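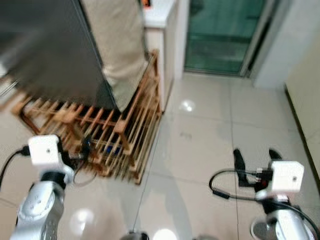
Resources > Staff Development > Speaker Notes

Shares 13 Comments 0

Low Storage and Hard Floors: Keeping Entryways and Common Rooms in Order
Speaker notes, residential services briefing, July 12, 2022
Speaker: Kosmas Margaritis, Furnishings and Interiors, Bastden Residential Services

Opening

Good morning. Thank the Coetzee House staff for the use of the room. Mention that the session will run without a break and that questions are welcome at the end of each part.

State the purpose. The department is responsible for the furniture and floors in the shared areas of 54 units. Most of the requests we received after the April inspection concerned two matters: open wooden racks, and the tile they stand on. The notes today cover both, and they are treated together for good reason. A rack that is moved badly marks the floor, and a floor that is washed badly damages the rack.

Part 1. The slatted rack

The slatted wooden rack is the standard piece in our entryways and common rooms. It is light, it lets air through, and residents can see what they have put in it. Those are the grounds on which it was selected.

Points to make:

The open lattice collects dust on every rail. A flat cloth over the top does very little. Staff should work from the upper rails down, using a soft brush on the crossbars first and a barely damp cloth afterward.

Small items get pushed to the bottom and stay there. The lower part is dark even in a bright room, and a small object behind the slats is easily missed. Please look in from two sides before recording a rack as cleared.

No polish and no oil on racks in shared areas. Oil transfers to clothing and bags. The department will refinish any piece that has gone dull. (Pause here. This was disputed at the Prosach session. Refer further questions to Belmiro Calado.)

Part 2. What goes on top

Residents treat the top of a low rack as a table. The department does not prohibit this and does not propose to. A large flat object may be set on top provided that it lies fully supported on the rails and does not extend past them on the side where people walk.

Staff should observe the following:

Do not lean a heavy panel or case against a rack that is not fixed. Slatted pieces are strong under a load from above and weak against a push from the side.

Before shifting the rack, take the load off the top. It takes a minute. Nine of the 13 damage reports in the last period concerned a rack that was dragged with something still on it.

If the object on top belongs to a resident, leave a card and allow two days. Do not relocate it to the office without a card.

Part 3. The tile

Large pale tiles were laid in the common rooms at a total of 1,764 pieces across the three buildings. They are durable, and they make a small room lighter. They also show every scuff, and a glossy surface becomes slippery when wet.

Points to make:

Sweep before mopping. Grit under a mop head is the main cause of fine scratches.

Use clear water and the diluted Fakness cleaner at the strength printed on the dispensing chart. Additional cleaner leaves a film, and the film is then reported as a fault in the tile. Replacement requests made on that basis have been declined.

Wring the mop well near wooden furniture. Water that stands against the foot of a rack will raise the grain, and the stain does not come out.

Lift, do not drag. Two people for any rack longer than an arm span. Felt pads are to be checked when the rack is lifted, and replaced if they have worn thin or picked up grit.

Cables should be kept off open floor wherever a walking route crosses it. Run them along the wall.

Part 4. Placement

A rack set at an angle to the wall uses more floor than most people expect and leaves a corner pointing into the room. Where space permits, set it parallel. If residents have turned it for a purpose, speak with them first and record the outcome on the room sheet.

Leave a hand's width behind the rack for air and for the broom.

Supplies

The department holds 300 felt pads in stock. Each building may draw what it needs through the usual form. Brushes are ordered separately and should arrive before the next inspection.

Questions

Likely questions: painting of racks (not approved), rugs on the tile (approved with a backing mat), responsibility for items found in racks (building office, logged the same day).

Close by directing staff to the room sheet and to the sign-in list at the door.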